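The kettle comes first

When I ask Žydrūnas Mägi how he would describe his job, he puts the kettle on before he answers. I ought to have expected it. He has spent the better part of his working life thinking about small kitchens and tea corners, first for a shop in Tellen and now on his own account, and he has never, he tells me, managed a proper conversation about any of it without a cup in front of him.

"People think it must be dull," he says, hunting for the milk. "They say, it's a table and a kettle, what is there to know? And I say, well, sit down, have you got an hour?"

I had, as it happened, got rather more than an hour, and we used most of it. He grew up above a café called Butkienė, where his aunt did the breakfasts, and his earliest memory is of being told to stand well back from the urn. From her he learned to lay a table so that you could find everything on it half asleep. She kept the cups on the left, the hot things on the right, and a jug of something from the garden wherever there was a gap.

"She would have flowers out in June and twigs in winter," he says. "It didn't matter what they were. A table with only useful things on it made her sad."

His first paid work was fitting out a staff room at Kirko, with a budget of 2,000 and a list of 37 things that people wanted in it. He laughs about the list now - somebody had asked for a piano - but he still has it in a drawer, and he still begins every job by asking for one. Nearly everyone writes down a kettle. Hardly anyone, he says, writes down where the kettle is going to live, and then it ends up on the windowsill with its cord stretched across the sink.

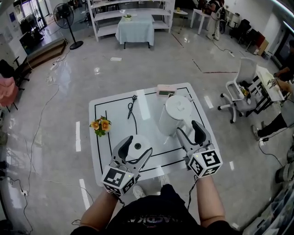
Žydrūnas Mägi

White is his colour for a tea table, and he is quite stubborn on the point. A white kettle on a white top looks calm to him, and it lets a few orange and yellow flowers do all the cheering up. He likes a bit of pink as well, something small towards the back with its numbers lit up in green. I asked whether black tape lines on a tabletop were to everybody's taste, and he thought about that for a good while.

"My wife says it looks like a games board," he said at last. "But I like a line. You put a thing down and you know where you've put it."

He is fussier still about the cord. He likes it coiled when it isn't needed, and he likes the base to have a place of its own, so that you can lift the kettle away and pour wherever you please. Next he is off to Gativton, where a reading room wants somewhere to make tea, and he has already asked them for their list.

10/14/20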